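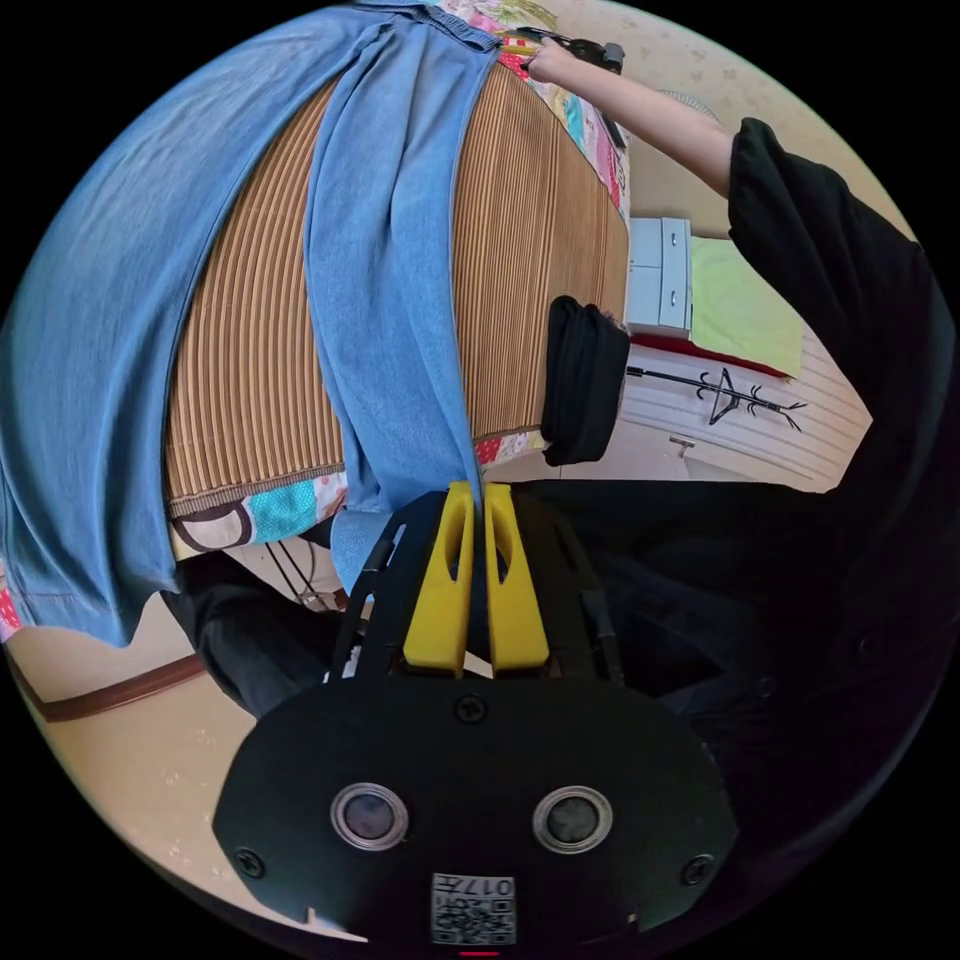 Sigrún Hafþórsson

Folding on the bed: what a mat does for a pile of denim

I have been folding laundry on beds my whole adult life, and for most of that time I did it badly. A bed is big, it's at a decent height if you kneel, and it's right there next to the dresser. It is also soft, and soft is a terrible surface for anything heavier than a T-shirt! You press down to smooth a sleeve and the whole bed goes down with it, and when you let go the crease pops right back up.

Then last May I put a woven mat on top of the quilt, mostly to keep dark lint off the patchwork, and my denim shirts came out flatter than they ever had. I've used a mat ever since and I'm a little evangelical about it. So this page is denim, mats and quilts, with a few odds and ends at the bottom.

Picking a mat

Look for thin strips woven close together. Tan and brown ones hide marks nicely. You want ridges you can feel with your fingertips but that don't print through the fabric. Run your palm across it in the store, both ways, and if it snags your skin in either direction leave it on the shelf, it will pull threads.

A bound edge is worth paying extra for. Mats with raw ends start shedding little splinters within a season, and those splinters love fleece. Mine is long enough for a shirt laid out with one sleeve tucked, and I keep finished pieces at one end so they don't slide off onto the floor.

Lay the ridges so they run the same way you smooth. If they run crosswise, your hand bumps along and drags the cloth with it. This made a bigger difference than I expected, and it costs nothing to turn the mat around and try.

Denim shirts and jackets

Shake first, and I mean a real snap, holding the shoulders. Two good snaps take out more wrinkles than five minutes of patting. Do it away from lamps (the buttons travel).

Then go straight for the hems. Denim that has been washed a lot curls at the stitching, and once a hem dries curled it wants to stay that way forever. Pinch the hem between thumb and finger and pull along the stitch line in short tugs, working from one side seam to the other. Cuffs get the same treatment. Fasten the top button and one in the middle and leave the rest alone.

Lay the shirt face down on the mat. Bring one side in to the middle of the back, and fold the sleeve down along itself so it lies straight. The trick with sleeves is to take hold of them halfway along, at the elbow, and lift. If you grab the cuff and drag, you twist the whole sleeve and the shoulder comes with it. Lift, set down, smooth once. Other side the same. Then fold up from the bottom in thirds for a drawer, or in half for a shelf.

Light blue denim goes in a separate pile from black things until everything is folded. Even clothes I think of as safe can leave a gray smudge on a pale shirt, especially if there's still a bit of damp in a seam. Feel inside the collar and under the pocket flaps before you put anything away. Those spots dry last.

Jeans

Jeans are easier, hooray. Zip them, fold one leg over the other with the back pockets facing out, and poke the pointy bit of the seat in so you have a straight edge. Fold the hem up to just short of the waistband, then in thirds. They'll stand up by themselves in a drawer and you can see every pair at once.

Black clothes

Fold these last and wipe the mat first. A barely damp cloth along the ridges picks up everything, and then give it a minute to dry. I keep one old black T-shirt just for this. Keep the finished bundle small, because a tall stack of soft black knits leans over the moment you turn your back.

Looking after the quilt underneath

Patchwork is tougher than people think, but the seams between squares don't enjoy rivets being scraped over them. The mat takes care of that. If yours slides around, put a thin towel under it.

When my quilt does need a wash I do it cold, on gentle, by itself. Reds and pinks get a test first: wet a corner of a white rag, hold it on the square for a slow count of 17, and check for color. If it bleeds, I wash by hand in the tub. Turquoise has never given me any trouble, but test yours anyway.

Storing the mat

Roll it, don't fold it. Folding cracks the strips and you'll get a permanent hump right where the shirt collar goes. Mine lives rolled behind the bedroom door with a loose ribbon around it. If it has been rolled all winter and won't lie flat, roll it the other way for an hour.

Leif Riis wrote in to say he uses his on top of the dryer and stands up the whole time, and his knees thank him. I tried it and the height is lovely! My dryer is too narrow for a jacket, though, so it's back to the bed for me.

We use cookies to remember your settings and to see which pages get read. Accept / Manage choices

More tips

Getting candle wax out of a tablecloth
Sweaters: shelf or drawer?
Sólveig Briem's way with fitted sheets
Six uses for a worn-out pillowcase
Mending a pocket before it becomes a hole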